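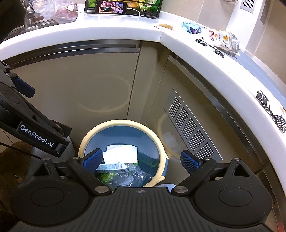

A round trash bin in its corner under the curved white kitchen countertop.

The Year I Learned to Love the Co-op House

Jul 27, 2021

By the time November of sophomore year rolled around, I had eaten so many dining hall waffles that I could have drawn you the grid from memory. I liked my dorm fine. I liked my roommate, too. But I had started walking past a big green house on Trinau Street on my way to chemistry, and every single time I passed it something smelled wonderful. Onions, usually. Once it was cinnamon bread, and I was late to lab.

That house was Jalline, one of the student co-ops near campus, and a year later I had a key to it.

If your school has co-ops and you've never looked into them, please look into them! A co-op is student housing that the students run themselves. You pay less than you would for a dorm and meal plan, and in return you do a share of the cooking, cleaning and general keeping the place standing. At Jalline we were 11 people under one roof. My half of the savings (my parents and I made a deal) came to $678 for the year, which bought every one of my textbooks and a very good winter coat.

Getting in

I was so nervous about the application. It asked what I cooked, and all I could truthfully put down was eggs and a noodle thing. I also said I was a light sleeper, didn't mind scrubbing bathrooms, and had once fixed a bike. They had me over for dinner, and what people wanted to know about most was the bike. The house owned a shared fleet of old ones, all named, all squeaky, and the last person who understood them had graduated in the spring.

So my advice is to write down the odd stuff. You may think the application is looking for a chef or a saint, but a house needs someone who will call the internet company and stay on hold, and someone who can back a borrowed van into a driveway. Go to the dinner even if you're shy. Eat seconds. Ask to see the upstairs bathroom, and ask how cold it gets in winter (very, in our case - hence the coat).

Cooking for a crowd

My first cook shift was a disaster and I remember it fondly. I made chili, tripled the recipe, and tripled the cayenne along with everything else. Everybody ate a lot of bread that night. The next morning there was a note on the fridge that said "brave" with a little flame drawn next to it.

You get better fast, though, when you cook real dinners on a schedule. We cooked in pairs, and each pair got one night a week. My partner had grown up in a family that made everything from scratch, and from her I learned to salt pasta water, to start the rice before I started anything else, and to taste as I went along. By spring break I could put together lentil soup, a tray of roasted vegetables and a pan of brownies without looking anything up. I had never felt so grown up in my life!

The shopping was its own education. We bought oats and beans in huge sacks from a wholesale place called Ziltemby, out past the stadium, and whoever had the Ziltemby run also got to choose the treat of the week. Treat choices were debated all the way home. I still stand by the dried mango.

The chore wheel

Our chore wheel was made of two paper plates and a brass pin, and it was older than any of us. Every week it turned one notch. Trash and recycling, floors, bathrooms, fridge, porch, and so on around. There was a lot of grumbling about the fridge week. I was fond of porch week, when all you did was sweep and water the ferns, and you could stretch it out for most of a sunny afternoon with the radio on.

The system mostly worked. When it didn't, it came up at house meeting, and I want to be fair about house meeting: some of them were long. We once spent most of an evening on whether a pot left to soak counts as a washed pot. (It does not. There was a vote.) But I walked into that house as someone who would rather move out than tell a person they'd annoyed me, and somewhere around the soaking pot debate I noticed that I'd raised my hand and said what I thought, and that everybody still liked me at breakfast.

I've used that skill in group projects and at my summer job, and on the phone with my bank.

Studying with people around

This was the part my mom worried about, and I did too. How would I get anything done with a banjo in the living room? There was, in fact, a banjo in the living room.

What saved me was learning where the quiet lived. The dining table was silent after nine, by long custom, and there were always a few people at it with tea and laptops. Sitting down with them did more for my grades than any planner I've bought. On bigger deadlines I went to Rennie, the little library behind the music building, which has deep chairs and hardly any foot traffic. My longest paper of the year was written there, and then read out loud to three housemates who were shelling peas at the time. One of them caught that I'd used the same quotation twice.

If you need total silence every hour of the day, a co-op might wear you out, and a single in a dorm would be money well spent. For anyone in the middle, I'd say try it for a semester if your school allows that. Bring earplugs.

What to bring

Pack less than you would for a dorm. The house already has the pots, the vacuum, the blender, the other blender and every board game ever made. I'd bring these:

A good knife, if you like to cook, with your name on the handle.
Slippers with a real sole.
A lamp you enjoy, as the overhead lights in old houses are grim.
Labels and a marker for your leftovers.
One recipe from home that feeds a lot of people.

That last one matters to me most. Mine is my grandmother's cabbage rolls, and I was embarrassed to make them at first, because they're fiddly and they don't look like much. They're in the house binder now, in my handwriting, with grease spots on the page. The binder has close to forty years of recipes in it and a deposit for losing it - $300, though I never heard of anyone having to pay.

I've signed on again for the fall. I got the small room over the porch this time, the one with the slanted ceiling, and I'm already planning where the lamp goes.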